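Drurneo Estates Services
Key Store and Ring Carrier Inspection
Checklist with Comments

Site: Buscombe
Area inspected: Key store, issue counter and preparation bench, ground floor, Patrício Wing
Period: August
Inspected by: Vasco Mendes
Accompanied by: Eduardo Marinho, Key Store Supervisor

Marking: S = satisfactory. A = action needed. N = not applicable or not inspected. Comments are given where an item is marked A or N, and elsewhere at the inspector's discretion. Items carried over from the previous inspection are marked with an asterisk.

Section 1. Access and general condition

1.1 Door closes and locks without being pulled. A
The closer has lost pressure. The door comes to rest against the latch and stays there. Mr Marinho has been asking staff to push it shut, and most do. Adjustment or replacement of the closer is required.

1.2 Entry restricted to authorised persons. S
The list on the inside of the door matched the list held at reception.

1.3 Floor clear, dry and free of trip hazards. S

1.4 Lighting adequate at the counter and bench.* A
The tube over the preparation bench flickers on starting. It was reported last time and has been looked at but not changed. Small parts are handled at this bench and the light should be steady.

1.5 Ventilation. S

1.6 Fire notice displayed and current. S

1.7 Extinguisher in place, pin and seal intact. S
The bracket is slightly loose on the wall. No action beyond tightening.

1.8 Goods stored away from the heater. A
Two boxes of blank tags had been put down within reach of the heater. These were moved during the inspection. Staff to be reminded.

Section 2. Cabinets

2.1 Cabinets fixed to the wall. S

2.2 Cabinet doors open fully and do not foul one another. S

2.3 Hooks secure and numbered. A
The large Rarkska cabinet has 40 hooks, of which 39 were sound. Hook 3 turns in its plate when a full set is hung on it. The hook has been taken out of use and the set moved to the reserve drawer, with a note in the register. The number on the hook should be left in place until the repair has been carried out, so that the sequence on the cabinet continues to agree with the register.

2.4 Edges free of burrs. S

2.5 Cabinet locks operate freely. S
Lubricated in the spring according to the log.

2.6 Emergency set sealed. S
Seal number agreed with the register.

2.7 Cabinet contents agree with the register. S
A sample was taken from each cabinet. The store holds around 200 sets in total and a complete audit falls outside the scope of this checklist. The complete audit is arranged separately by the estates office.

Section 3. Split rings

This section covers loose rings in stock, rings in use on issued sets, and rings linking a set to its carrier. Rings are to be checked by hand as well as by eye. A ring that looks sound may have lost its spring.

3.1 Coils lie flat against one another. A
Several rings on the older maintenance sets had opened enough to admit a thumbnail. These were withdrawn on the spot and replaced from stock. Mr Marinho believes the cause is the use of rings that are too small for the number of keys placed on them, and the inspector agrees.

3.2 Cut ends smooth and not standing proud. S
One ring in the loose stock had a raised end. Discarded.

3.3 No rust, flaking or loss of finish. S

3.4 Ring size suited to load. A
See 3.1. The practice of adding a further key to a full ring should stop. Where a set grows, the larger ring is to be fitted and the tag transferred to it.

3.5 No ring closed or reshaped with pliers. A
Tool marks were found on a ring belonging to the boiler house set. A ring which has been bent back should never be returned to service. New rings are kept in the second drawer and there is no shortage of them.

3.6 Rings opened with the correct tool. N
No rings were being fitted at the time. The opening tool was present and in good order. A fingernail or a key blade should not be used in its place, and the notice above the bench to this effect has faded and should be reprinted.

3.7 Stock of loose rings sorted by size. S
The trays have been relabelled since the last visit and this is an improvement.

3.8 Withdrawn rings disposed of and not returned to the tray. S
A lidded tin is kept for the purpose. It should be emptied before it becomes too full to close.

Section 4. Ring carriers

Ring carriers are the flat perforated steel plates from which individual split rings are hung. They are used at Buscombe for sets which must travel together, chiefly plant rooms and roof access, and for holding spare linked rings at the bench. They are heavier than they look when loaded and are not to be worn from a belt or lanyard.

4.1 Plate flat and free from distortion. S
Each carrier was laid on the bench and pressed at the rim. None rocked.

4.2 Outer edge and centre opening free from sharp places. A
One carrier had a rough place on the inside of the centre opening, where it is held in the hand. It was withdrawn for dressing with a fine file. The remainder were comfortable to hold.

4.3 Holes clear and undamaged. S
Dust and fluff had gathered in the holes of the carriers kept on the lower shelf. A dry brush is sufficient. Oil should not be applied, as it transfers to tags and sleeves.

4.4 Metal between hole and rim sound. S
This is the part of the plate most likely to wear. No thinning was found. Inspectors on later visits should continue to draw each ring aside and look at the place where it bears on the hole.

4.5 Rings pass through the holes freely and can turn. S

4.6 Rings spaced so that sets do not bind. A
On two carriers the rings had been gathered close together with a long part of the plate left bare. The sets then hang to one side, the tags overlap, and the user is inclined to pull. Rings should be spread where the number of sets allows it. Where several rings must share one part of the plate, each should be able to lie over its neighbour without catching.

4.7 Linked rings joined correctly. A
Some carriers use one ring through the plate and a smaller ring linked to it. This is acceptable and makes it easier to change a set without disturbing the plate. On one roof access carrier, however, the smaller ring had been passed between the coils of the larger and left there, partly wound on. It would have worked off in use. The join was remade during the inspection. A link is complete only when the smaller ring moves freely round the whole of the larger one and neither shows a gap.

To check a link, hold the smaller ring, let the larger ring hang through its hole and turn each in its own plane. Pull lightly. If there is any feeling of a step or a click, take the link apart and examine both rings before refitting.

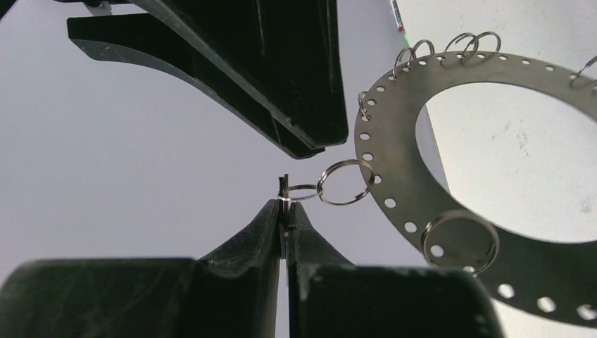

The same check applies to carriers brought back from the outlying buildings, which are at present returned to their shelf without being looked at. Mr Marinho has agreed that the person receiving a carrier at the counter will run a hand round it before signing it in. This adds very little to the time taken and would have found the fault recorded above.

4.8 Carrier identified. A
Identification at present is by a card tag on one of the rings. If the tag is lost the carrier cannot be told from any other. The inspector recommends a stamped metal tag on a ring of its own, with nothing else attached to it. Engraving the plate was discussed and is not favoured.

4.9 Carriers stored flat. S
Carriers in regular use are hung through the centre opening on the wide pegs. This is acceptable. The narrow pegs should not be used.

Section 5. Handling and issue

5.1 Issue register complete and legible. S
Entries made after 5 in the evening are noticeably harder to read than the rest. The evening staff have been spoken to.

5.2 Returned sets checked against the register before the borrower leaves. A
Observed once in the course of the visit and omitted once. The second borrower had gone before the set was opened out.

5.3 Keys and rings handed over, not thrown or slid. S

5.4 Staff aware of the pinch hazard when opening rings. S
No injuries recorded. Plasters are available at the counter and were in date.

5.5 Eye protection available at the bench for filing and cutting. A
The spectacles were present but badly scratched. Replace.

5.6 Lost key procedure displayed. S
The telephone extension printed on it is correct.

Section 6. Actions

Door closer to be adjusted or replaced. Estates office.
Bench light to be changed. Estates office. This is the second request.
Hook 3, large Rarkska cabinet, to be refixed. Estates office.
Rings on the maintenance sets to be brought up to the larger size. E. Marinho.
Rough carrier to be dressed, examined and returned to use. E. Marinho.
Check on return of carriers to be added to the counter instructions. E. Marinho.
Metal tags to be priced and ordered. V. Mendes.
Notice above the bench to be reprinted. V. Mendes.
Safety spectacles to be replaced. E. Marinho.

Supervisor's remarks

The findings are accepted. I would add in respect of 4.6 that the carriers are made up by several people, and a short written guide would help to keep them alike. I am willing to draft this. In respect of 5.2, the counter was staffed by one person at the time and a delivery was being received. E. Marinho

Inspector's remarks

A draft guide would be welcome and may be attached to the next inspection. Item 5.2 remains marked A. V. Mendes

Copy to: Estates office, Buscombe. Key store file, Patrício Wing.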